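Skamutora Equipment Desk
Ticket 953: Hand-held grippers, quote and quantity for home laundry work
Queue: Purchasing and planning
Status: Open, waiting on vendor
Priority: Normal
Requested by: Home tasks group
Budget line: Small tools, second half

Original request

We need more hand-held grippers for the clothes and bedding work. The request is for 6 complete units, plus spare fingers and a box of the small fasteners. We also want to know if the order can be placed before the end of February, when the current quote from Flolimetti runs out.

The grippers we have now are shared between the kitchen work and the bedroom work. When one goes in for repair, one of the two stops. Last month that cost us four working days.

Please advise on quantity, spares and which budget line to use.

Update 1, equipment desk

Quote from Flolimetti is on file. It covers the gripper body, one pair of fingers and the mounting hardware. It does not cover the hard case, the camera mount or shipping. Spare fingers are sold by the pair and there is a price break at 100 pairs, which is far more than we can use.

Questions back to the requester:

What items are being picked up? The vendor sells a stiff finger and a soft finger and the price is not the same.
How many sessions per week?
Are the returned units failing at the fingers, the slide or the trigger?

Update 2, requester

Mostly folded and unfolded clothing, bed linen, towels and small knitted or openwork pieces. Everything is done on an ordinary bed in a furnished room, with other laundry nearby. We do not clear the bed first, because the task list calls for picking one item out from among others.

Sessions run most mornings. We start at 9:30 and stop at noon, then swap the unit out and charge the camera.

The failures are nearly all fingers. The tips wear smooth and start to let go of thin cloth. One slide got stiff and was fine after cleaning. No trigger failures so far.

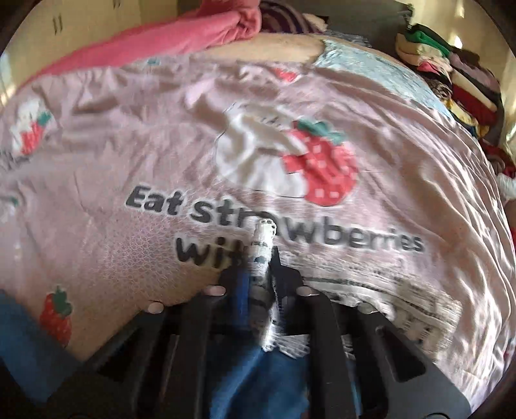

Reading time: 4 min

Update 3, equipment desk

Thanks. An openwork piece held between the fingers over a printed duvet is a good case for choosing the finger type. The fingers need to close on thin material and let go of it without catching a loop. The stiff finger has a ridged face and the vendor's own sheet warns about snagging on knits. The soft finger is smooth and costs more per pair.

I would not mix the two on one order unless there is a way to tell the sets apart in the drawer. We had that problem with the Skitton units, where two finger lengths ended up in one bin and people fitted one of each.

Proposed order:

Gripper bodies: 6
Soft fingers: one pair fitted to each body, two spare pairs for each body
Stiff fingers: none for the bedroom work
Fasteners: one box of 500
Hard cases: hold, see below

On the fasteners, the smaller bag is not much cheaper and we run out of it every quarter. The box will go in the shared drawer and can be charged to general stock.

On the cases, the vendor's case is priced like a piece of luggage. We have empty cases from the old Skitton order and the foam can be recut. Please check the fit before we spend anything.

Update 4, requester

Checked. The body fits in the Skitton case with the fingers off. With the fingers on it is too long by the width of a thumb. We can live with taking them off for transport. Foam needs to be cut deeper on one side.

Agree on soft fingers only.

One more item. We would like a trial pair of soft fingers before the full order goes in. The vendor's photos only show them on boxes and cups, and we pick up very few boxes or cups. If the trial pair drops sheets the way the worn ones do, we would want to go to another supplier and the body choice would change too.

Update 5, equipment desk

Trial pair requested from Flolimetti. They will send one pair at list price and credit it if we order. Lead time is about two weeks, so the trial will run close to the quote date. I have asked for the quote to be held at the same price until the trial is done. No reply yet.

I also asked Subramaniam for a second quote, for the file and in case the trial goes badly. Their body is heavier. It takes a wider finger, and I do not have a wear figure for it on cloth. Their spares ship from stock.

Things to test with the trial pair, same bed, same kind of laundry:

Pick up a single layer of a thin sheet by the edge
Pick up a knitted or openwork item and set it down again
Pull one garment from a stack without bringing the next one along
Hold a heavy towel by one corner for a slow count of ten
Wipe the finger faces after each session and note any lint that stays on

Write down drops and snags separately. Last time they were in one column and we could not use the numbers to argue for a finger type.

Update 6, requester

Will do. We will use the morning sessions so the light matches the work we already have. One person will run all five checks so that grip strength does not change halfway through.

Can the bodies be ordered now and the fingers later? We are down to one good unit.

Update 7, equipment desk

Splitting the order loses the package price and we pay shipping twice. I can do it if the requester's manager signs off on the difference. The other choice is to borrow a unit from the kitchen group for the afternoons, when they are not recording. They have said yes for this month only.

Budget note: the bodies go under small tools. Fingers are consumables and have to be on a separate line, or finance sends the form back. Please plan on replacing each pair every quarter until we have our own wear figures. That amount should be in next year's request as well, as it was left out this year.

Update 8, requester

We will borrow the kitchen unit and keep the order in one piece. Separate line for fingers is fine.

Open items

Flolimetti to confirm the price hold
Trial pair to arrive, then five checks and results posted to this ticket
Subramaniam quote to be attached
Requester to recut foam in the Skitton cases
Equipment desk to move fasteners to general stock

Next review: when the trial pair is in hand. Ticket stays open.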